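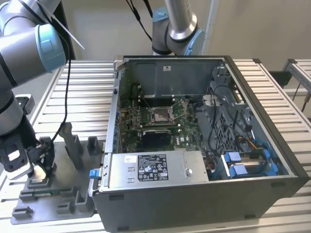
4.2 Fitting the processor

Do this section with the tower on its side and the side panel off. Allow almost 39 minutes the first time. The drives and the power supply can stay in place.

Caution: Unplug the power cord before you reach into the case. Never touch the contacts inside the socket.

1. Turn the tower so the blue release tab on the power supply is to your left.

2. Check that the socket lever is up and the retention frame is open. Remove any dust with canned air – no cloths or swabs.

3. Set the processor in the tray pocket beside the case, heat spreader up.

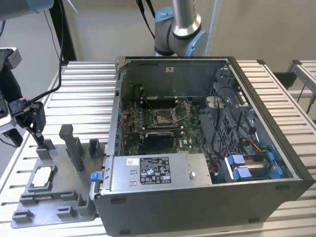
Figure 4-3. Socket open, processor in the tray pocket.

4. Pick up the processor by its edges. Match the corner mark to the mark on the socket and lower it straight down. Do not slide it.

5. Close the frame, then press the lever down until it hooks. Firm resistance is normal.

6. Look over the power wires and the blue cable near the drives. Nothing should lie across the socket.

Note: If the processor rocks when you let go, lift it out and start again from step 4.

Write the processor serial number on the Jurnis build sheet, line 72. Heat sink mounting is covered in 4.3.

Section revised 14 July 2019, A. Bhattacharjee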